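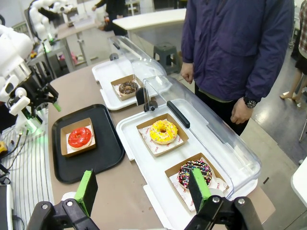

Grabner

README, last touched Sun 10 May

Grabner is a two-armed robot that serves donuts from a display counter to a tray. It was put together in the shared workshop at Hendside by people who could have walked to a bakery. This repo holds the control code, the recordings we trained on and the few notes we remembered to write down.

What's in here

arms/ has the drivers and the joint limits. Please leave the joint limits alone.
record/ starts and stops a recording. It also names the file, badly.
episodes/ holds 377 recordings of single pick attempts, good and bad.
train/ is one script and a config. The config is the one that worked in January, with the comments from the one that didn't.
edness/ is the order parser. You type "the red one" and it picks a target. It has opinions about what counts as red.

The task

Donuts sit in paper on white trays under clear hinged lids. The dark serving tray goes on the same counter. An episode is one order: get to the right donut with the lid already up, take hold of the paper and move the lot to the serving tray. Gripping the donut itself counts as a failure, even if it gets there. We had a long argument about this and the glaze won.

Lids are raised by hand before each episode. Lid opening lives on the branch called flornness, where it has been nearly finished since January.

Gripper notes

Fingers are black with green pads. The pads do the work, so wipe them between sessions. Sugar builds up, the grip gets slick, and then you spend an evening retuning a force value that was fine all along. Ask me how I know.

Wrist cameras see the fingertips and whatever is in front of them. If the pads drop out of view, the mount has slipped — tighten it and record a fresh calibration before you do anything else.
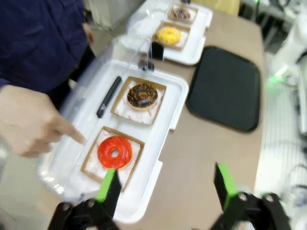
Orders can be typed or pointed at. Pointing is newer and has 137 episodes behind it, all marked point in the index file. The model follows a finger well enough when the hand stays put. Wave vaguely over two donuts and it will choose one with total confidence, much like the rest of us. Keep your hand clear once the arm starts moving.

Known problems

Clear lids confuse the depth estimate. Reflections are worse late in the day.
Chocolate with sprinkles and chocolate with drizzle get swapped. Edness blames the camera.
13 episodes have the wrong order text. They're listed in bad_labels.txt and the loader skips them.
Startup can take up to 4 minutes if the arms were switched off in an odd pose.

Using the data

Fine for home projects and classes. Faces are blurred where we caught them; if you find one we missed, open an issue and give the file name. Patches go to Davoud Kiani, who merges them on weekends.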